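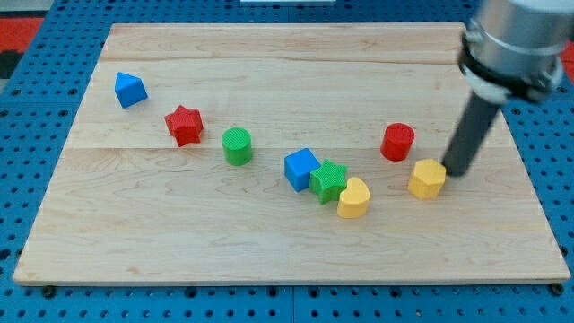 How should a maple work board and colored wooden blocks be cleaned?

Wipe both with a cloth wrung out in water and a little dish soap, then dry them at once with a second cloth. Soaking raises the grain and opens glued seams.

Home Workshop Kitchen Storage Contact
Search the Marden tips pages Go

Textured faces hold dust in the grooves. Use a dry soft toothbrush first, working in two directions, then the damp cloth. Stand the blocks apart for around 60 minutes before boxing them.

If the board feels rough afterward, sand lightly with 200 grit along the grain — never across a seam. Apply a thin coat of mineral oil and wipe off the excess after nine minutes. Check the screws under the board at the same time and snug any loose ones by hand.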